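Review: living with a black office tower, and why I've grown fond of its blue caddies

I have had my hands in a good many desktop computers over the years, and most of them left me with a scraped knuckle and a poor opinion of whoever laid out the inside. So I came to this one, a plain black tower of the sort that used to sit under every desk at Liscombe, without much hope. We took in a small batch in June for stripping and rebuilding, and I've grown so attached to them that I asked if I might write them up for the page (Ena, our own little stock system, has them down simply as "black towers, blue caddies", which tells you what people remember!).
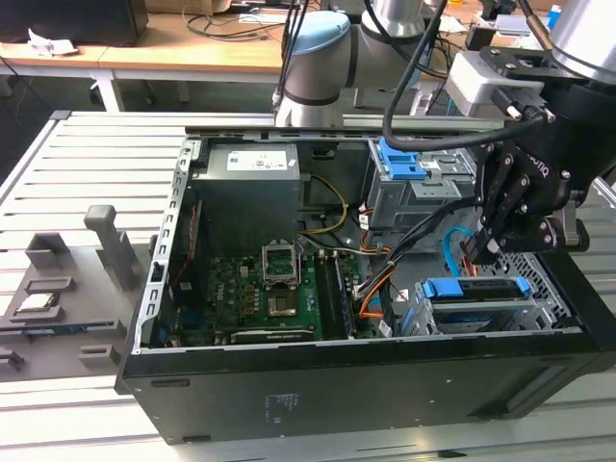

3 min read

Laid on its side with the panel off, the case gives you a good open view of nearly everything you'd want to reach. The power supply sits up in one corner with its label facing you, so there's no craning about with a torch to read it, and the green motherboard is spread out below. With the processor out and the bracket raised, the socket is nicely in the open, and the memory slots run alongside it. I like that very much. I've worked on cases where you had to take out half the machine to get at one stick of RAM, and I have not forgiven them.

My grumble is the wiring. The yellow and black power wires come off the supply in one big loop, and the thinner coloured cables wander across the board as they please. I would happily give up a little time at the start to tuck them back, and I'd suggest you do the same before you take anything out, especially if you have sleeves as floppy as mine.

Now to the drives, which are what won me over.
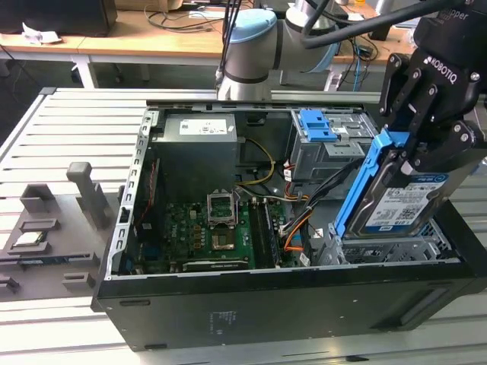 Flungate Repair and Reuse Club, Hardware Bench

Each 3.5-inch drive we've handled in these rides in a blue plastic caddy, and it's a lovely thing to work with. The blue stands out so well against all that black and grey that you always know where to put your fingers, and the label on the drive stays readable with the caddy on. On our batch I've been able to lift a drive out and settle it back without hunting for a screwdriver, and after 6 machines I could very nearly do it while chatting. The optical drive cage has a blue latch too, and once you've learnt that blue means "take hold of this", you hardly need telling anything else.

Do be gentle with the plastic, mind. I found 2 caddies in the batch with a bit more give in them than I'd like, and I've put those by for spares.

Would I recommend one? If you want something small and pretty for the sitting room, no, and the Ní Mhurchú desktop I reviewed last time would suit you far better. For learning on, or for anybody who likes to swap a drive without a fuss, I'd say yes with real warmth. Have a cloth and a small pot for screws beside you, and give yourself a whole afternoon for the first one. My second took me half as long, and I enjoyed it twice as much.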